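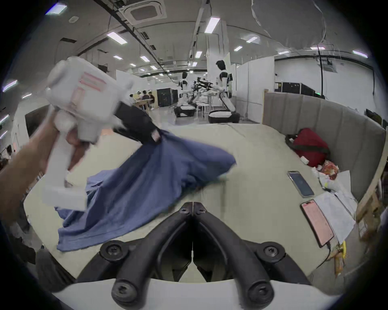 Put the fibre content where it can be read

The care label in a garment is a small technical document. It states what the cloth is made of, the highest temperature it should be washed at, whether it can be tumbled, and how hot an iron it will stand. It is also printed on the worst material in the garment, in the least legible type, and sewn into the seam most likely to rub the wearer. My argument is that the label as now made fails at its one job, and that the remedy is cheap and already known to the trade.

I spent eleven years in a commercial laundry and another six sorting second-hand clothing, so my view of labels is the view from the far end. The designer sees the label new. The shop sees it new. The person who has to decide whether a jacket goes in at 30 or 60 sees it after forty washes, under strip lighting, with a queue of bags behind.

Last winter I kept a tally at the sorting benches in Brekberg. I took 187 garments in the order they came out of the sacks and recorded the state of each label before the garment was graded. In 20 the label had been cut out by a previous owner. In another 20 the label was present but the print had gone, leaving a blank satin strip. Six carried a label that could be read perfectly well and was wrong, in the sense that the cloth was plainly something else when handled and burn-tested. The rest could be read, some of them only by tilting the strip against the light.

This is a small tally from one site in one season and I make no large claim for it. Nevertheless, more than a fifth of the garments had no readable label at all. A sorter who cannot read a label has to go by hand feel, and hand feel is good for wool, fair for cotton and poor for anything blended. Polyester with a brushed face passes for cotton flannel several times a day. Once it is in the wrong bale it stays there until it spoils something.

The usual complaint about labels concerns symbols. People say they do not know what the crossed triangle means, and campaigns are run to teach them. I think this is aimed at the wrong place. A symbol that can be seen can be looked up in half a minute. A symbol that has washed off cannot be looked up at all. Durability comes before comprehension, and it gets far less attention.

There are three common ways of making the strip. The cheapest is printed satin, usually polyester, with ink laid on the surface. It is soft at first and frays at the cut ends, which is why people remove it. The second is printed nylon, stiffer and a little more lasting, and scratchier at the corners. The third is woven, with the characters formed by the yarns themselves. A woven label in which ground and characters differ in colour stays readable for as long as the label exists. I have handled coats older than I am with woven labels that could be read at arm's length.

The objection to woven labels is that fine detail is hard to hold and the cost per piece is higher. Both points are true. The first is true mainly because of how much is asked of the strip. A current label may carry the fibre content in a dozen or more languages, a set of symbols, an importer's address, a batch code, a size in four systems and a request to think of the planet. The result is a booklet of satin leaves, sewn in at the left side seam, in which the two facts that matter in ten years' time are on leaf five.

I would split the thing in two. The first part should be permanent: fibre content by percentage, using standard abbreviations, and the care symbols. Nothing else. It should be woven or, on smooth cloth, heat-transferred to the inside of the garment and tested to last. The second part can be a paper or satin tag with everything else on it, made to be torn off after purchase without scissors.

Toon Van den Broek, who bought trimmings for the workwear maker Limwood for many years, disagreed with me on this in correspondence and I will give his case fairly. He holds that abbreviations are not understood by shoppers, that rules in several markets want the full fibre name, and that a maker selling into all of them will not run two label systems. He also points out that heat transfers have their own faults. They crack on stretch cloth, they can show through pale shirts, and they will lift if the press is run too cool.

I accept the point about stretch cloth. A transfer on a jersey neckline is a poor choice, and a small woven tab set flat into the back neck seam would be better. I accept that the rules would need to change before abbreviations could stand alone. I do not accept that shoppers are the right test. The shopper has the swing tag, the shelf card and the web page. The person washing the garment in its eighth year has only the strip, and so has the sorter.

A more fashionable proposal is the scannable code, or a chip sewn into the hem, with all the data held elsewhere. The brand Vakau already does this with its outdoor range, and its records are very thorough. I have two reservations. A printed code wears out in the same way as printed words, and wears out sooner in practice, as a half-faded word can be guessed and a half-faded code often cannot. And the data behind the code depends on someone keeping a server running. Clothes last longer than websites. When the Tsikata label closed, its coats remained in circulation and its product pages did not.

I have nothing against codes as an addition. As a replacement they move the information from the garment to a company, and the garment is the part that reaches the bench.

The wash test is the piece I would press for first, as it needs no new design. At present a maker may test shade, shrinkage and seam strength over repeated washes and never look at the label in the same sample. The sample is already in the machine. Adding one line to the report, stating whether the label could be read at normal distance after fifty cycles, would cost a few minutes of a technician's time. Buyers could then refuse what fails, as they do with a dye that bleeds.

Until that happens, the practical course for a household is a dull one. Before the first wash, write the fibre content and temperature in laundry marker on the inside of the waistband or hem. Renew it in November when the winter things come out.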